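Everyone on here is telling me to take my belt out of my jeans before I put them away. I want to know who decided this and what they were selling.

I ask because of the Rikero page, which half of you seem to follow now. Yesterday's post said a belt left in the loops "ruins the line of the waistband". Twelve paragraphs, and a link to a belt hanger at the bottom. Well then.

I have left belts in jeans for most of my adult life. The waistbands are fine. The knees went, the hems went, one pair lost a back pocket on a gate in Clerkach. I have never once thrown out a pair of jeans over the line of its waistband.

But I'm fair, or I try to be, so I spent January doing it their way. Belt out every night, rolled up, into a drawer. Jeans folded in thirds. I kept it up for the whole month and I'd like some credit for that.

What I got was a drawer of rolled belts that unrolled themselves. Open it in the morning and there's a tangle. The brown one had got itself round the black one and I had to sort them out before breakfast.

Also I missed a loop at the back most mornings. You don't notice until you're sitting on a bus and the trousers have ridden down on one side. With the belt left in, you thread it once and you're done until wash day.

A reply already, saying leather "needs to rest". Does it? From what? It's been sitting in a waistband. If it needs a lie down it can have one overnight on the chair with the jeans.

Someone else says the belt makes the fold lumpy. That one I accept. It does. The buckle sits in the middle of the stack like a stone and everything you put on top slides off towards the wall.

So there are really two separate questions and the tidy people keep running them together. One, does it harm anything to leave the belt in. Two, can you fold jeans neatly with the belt in. I say no to the first. The second is harder than I expected.

The Engebretsen method (same crowd, different website) claims you can fold any pair of jeans in 2 moves. Legs together, bottom to top, finished. I'd believe it for a pair fresh off the iron with nothing in the loops. Try it with a belt and the loose end flops out of the side on the first move, and then you're on to move three, which they don't mention.

I notice all their demonstration jeans are dark, stiff and brand new. Show me it on a pair that's been worn for years, gone soft in the thighs, with a waistband that collapses on itself the second you let go. Those are the ones most of us have in the cupboard.

And they always begin with "lay the jeans flat". As if that was nothing! Laying them flat is most of the job. The legs are easy, you give them a tug and they go. The waist end is where it all bunches up, and the belt holds the bunch in place.

Somebody's going to say do the buckle up first. I've tried it both ways. Buckled, the waist wants to be a circle and won't lie down. Unbuckled, you've got the long end wandering about. Pick your nuisance.

For now I pick unbuckled. At least a wandering end can be tucked under. You can't argue with a circle.

Bottom to top is wrong as well, for what it's worth, if there's a belt. The weight is all at the waist. Bring the light end to the heavy end and the heavy end doesn't move, fine, but then you have to pick the whole thing up by the legs and the belt drags it open again. I fold one leg over the other first, then lift by the waistband.

I put that in a comment under the Engebretsen video. It's got 50 likes and one person calling me a barbarian. The video has 3858 comments so I don't suppose they'll be making any changes on my account.

Anyway, this is the bit every method skips over. Legs out flat, no bother. Now look at the waist. 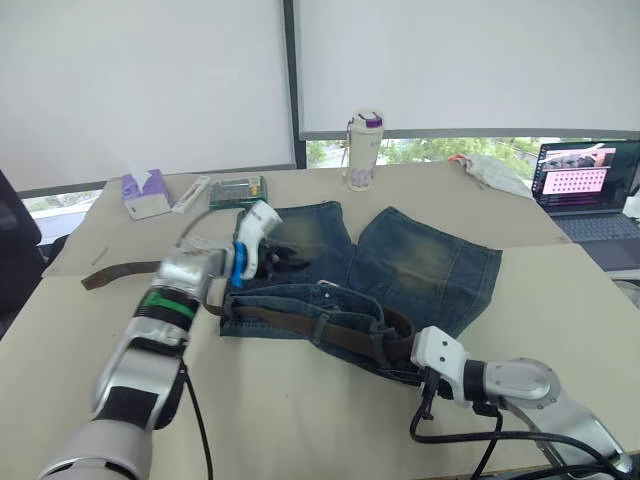
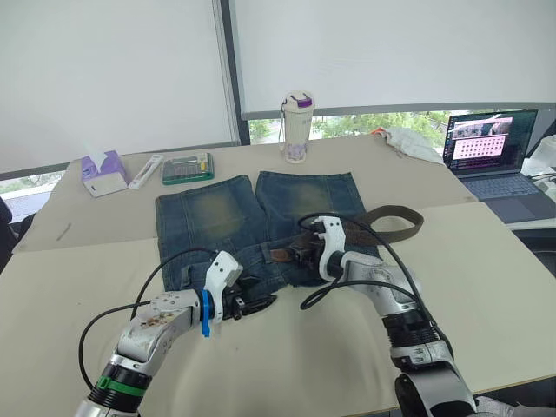

Tell me which of your 2 moves deals with that. I'll wait.

And before anyone says "just smooth it out" - with what, a rolling pin? There are seams in there, and loops, and a strip of leather going the other way. You smooth the left and the right puckers up. I've stood over a bed doing this for longer than I'd like to put in writing.

What I do, if anyone wants it: hold the waistband at both ends and pull outwards, firmly, before you touch the legs at all. Then slide the belt along until the slack is all on one side. Tuck the end back through a loop if it'll reach. Then fold. It isn't beautiful. It goes in the cupboard.

Don't pull so hard the loops take the strain. I lost one that way and had to sew it back on with the wrong colour thread, and you can see it from across a room.

Somebody has now sent me the Kullell clip. For those lucky enough not to have had it, it's a plastic thing that pinches the belt to the waistband so the end doesn't flap. A clothes peg does that. I have a bag of pegs. I tried a peg this afternoon and it held perfectly well, so that's one purchase saved.

I've also been asked about hanging them. Yes, you can hang jeans by the belt loops with the belt in, and if you've got that much rail to spare I'm pleased for you. My rail is full of coats.

One thing I will grant the belt-out people is washing. Obviously take it out for the wash. I didn't think that needed saying but a reply further up suggests it does. Leather in a machine comes out like a dog chew, and the buckle makes a racket that brings the neighbours round.

And if you own one belt and four pairs of trousers, yes, you're going to have to move it about. I've got three belts and I mostly wear the same two pairs of jeans, so each pair gets its own belt and the third is for funerals.

Still waiting on anybody with a pair that was really damaged by leaving the belt in. Send me the waistband. Old jeans please, with a few years on them, and no links to hangers.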